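Print
E-mail

4. Table-top Tidying as a Stand-in for Household Chores

4.1 Why pushing

Most of the chores people say they want done for them start with things being in the wrong place. Toys are on the floor, cans are at the front of the shelf when they should be at the back, and parts are strewn over a bench that has to be clear before the next job can begin. Folding and cooking get more attention, but moving objects from where they are to where they should be takes up a large part of the day in a home or a small shop. We wanted to know how well a current learned controller handles that part when the instruction comes in ordinary language.

We kept the hand as simple as possible. The arm has no fingers in this part of the study. It carries a straight cylindrical tool and can only push. A person clearing a table does a lot of this with the side of a hand, and a pusher takes grasp failures out of the results. What is left is seeing the blocks, understanding the request, and deciding where to make contact.

4.2 Work area and objects

The work area is a wooden board bolted to a perforated metal table. The objects are small plastic blocks in several colors and shapes. Some blocks share a color and some share a shape, so a request such as "move the star to the left side" may be unclear, while "move the red star" should not be. The board has no raised rim. A block pushed too far goes off the edge, and we count that as a failed trial with no second attempt.

The tool is held a short distance above the wood and moves in a plane. Its height is fixed in software. We tried letting the controller set the height as well, but it gained nothing from the extra freedom and the early runs scratched the tip. All results below use the fixed height.
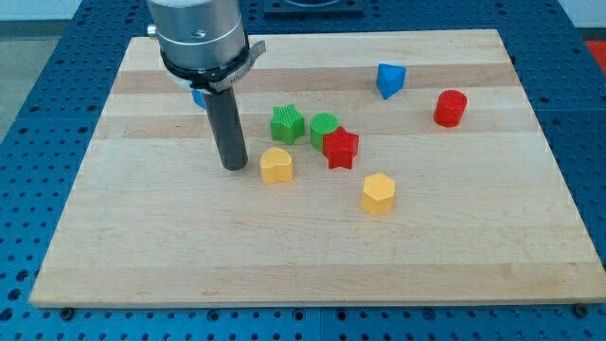

Figure 3. Board, pushing tool and shape blocks.

4.3 Tasks

We used 3 task families. In the first, the controller is asked to bring one named block to a named region of the board, such as the near left corner. In the second, it is asked to bring one named block next to another. In the third, it is asked to separate blocks that are touching, with the wording left loose ("spread these out a bit"). The third family is closest to what people say at home, and it was also the hardest to score. We settled on a minimum gap between block edges and kept to it, even where a person looking at the board would have called the job done.

Each family was run 50 times per controller. Starting layouts were made by hand. The operator placed the blocks without looking at the instruction for the coming trial, which was drawn afterward from a written list. A trial ended when the goal was met, when a block left the board, or after 180 seconds.

We compared 2 controllers. Clemine is a scripted planner. It finds the blocks by color and outline, turns the instruction into a goal through a fixed grammar, and plans straight pushes. Sokik is a learned controller trained on operator demonstrations, and it takes the camera view and the instruction text directly. Both drive the same arm at the same top speed.

4.4 Results

On the first family the two controllers were close. Clemine was quicker when the path was open, as it does not hesitate and does not correct itself until it has drifted well off the line. Sokik moved in short strokes, often backing away and coming in again from a slightly different side. To a person watching, this looks fussy. It did mean that Sokik rarely lost a block over the edge, and nearly all of Clemine's failures in this family were of that kind.

Shape mattered more than we had planned for. Cylinders slid fairly straight under a centered push. Stars turned. A push on one point of a star spun the block about its middle and moved it very little, and the scripted planner, which treats every block as a disk, kept repeating the same stroke. Sokik learned to catch stars in the notch between two points. We did not train for this separately, and we do not know how much of it came from the demonstrations. The operators say they were not aware of doing it.

Hearts gave mixed results. Pushed on the lobes, they were steady. Pushed on the point, they swung away to one side, and neither controller had a reliable answer.

The second family brought the first clear gap. Getting one block beside another requires slowing down at the end, and it often requires going around a third block that sits between them. Clemine plans around obstacles but leaves a wide margin, and on a crowded board it frequently reported that no path existed. Sokik would instead nudge the obstacle aside. That finished more trials, but it also left the rest of the board in a different state than it found it. Our scoring ignores this. A householder might not - a robot that puts the cup by the kettle and shifts three other things on the way has done the chore and made another one.

In the third family both controllers did poorly. Two blocks that touch can usually be parted by pushing at the seam between them, but the tool is too wide to enter a closed seam, so one block has to be rolled or dragged off the other from the side. Clemine had no routine for this beyond pushing the whole group and hoping it came apart. Sokik managed it with pairs. With larger groups it tended to free one block, push it clear, and then bring it back into contact while working on the next.

4.5 What this says about chores

We would not put either controller in a kitchen. The board is flat, the light is steady, and every object is rigid and small enough to push with little force. A real counter has crumbs, cords, wet patches and things that tip over. The time taken is also a problem. Many of the completed trials took longer than a minute for a job an adult would do in one motion.

Bench work in a small shop looks nearer. The Altıntaş workshop, which let us watch its packing bench for part of June, has staff who spend the start of each shift sorting molded parts into zones before inspection. The parts are rigid, the surface is level, and there is time before the line starts. A slow pusher that never drops a part could be of use there, provided it handles touching parts better than ours does. The workshop's own view was less hopeful. They already have a tray with dividers.

A repeat of the third family with a narrower tool is under way, using the Preltel mount described in Section 3. The narrow tip enters some of the gaps that the present one cannot, but it slips off round blocks more often, and we have not yet found a width that suits both.

Print
E-mail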